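Vollis Help: Can a robot do my chores yet?
Updated March 2025

Can I buy a robot that tidies a room?
No. You can buy one that vacuums a floor, and some will mop it. Picking up toys, clothes and dishes in a home that changes every day is still lab work.

What are the arms practicing, then?
Small jobs on a flat surface. Much of it is done in simulation first, with a few cubes and a single arm, before any real hardware is switched on.

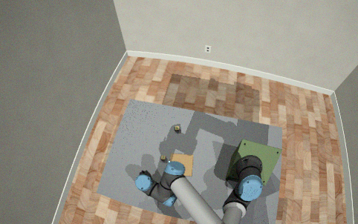 A simulated trial costs very little, so a team can repeat it as often as it likes. Our partner Letlow set up 115 layouts for one sorting task in October. Moving the result to a real bench took another 11 weeks.

Why is picking up a block hard?
The arm has to find the block, reach it without bumping its neighbors, and close at the right spot. Shadows and similar colors can throw off the vision software.
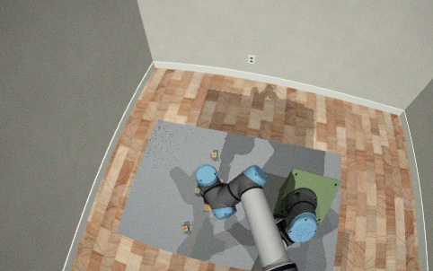

Soft things are harder still. A towel has no fixed shape, and a wet glass slips. We do not expect laundry folding at a normal household price soon.

Is it different in a shop?
Yes. Parts arrive in the same place and people keep clear. Lododent, a dental supply packer, runs 6 arms on tray loading. They handle 91 percent of trays without help. Staff fix the rest by hand.

Should I wait before buying a robot vacuum?
If you need clean floors, buy one now. An arm that clears the table will be a separate machine.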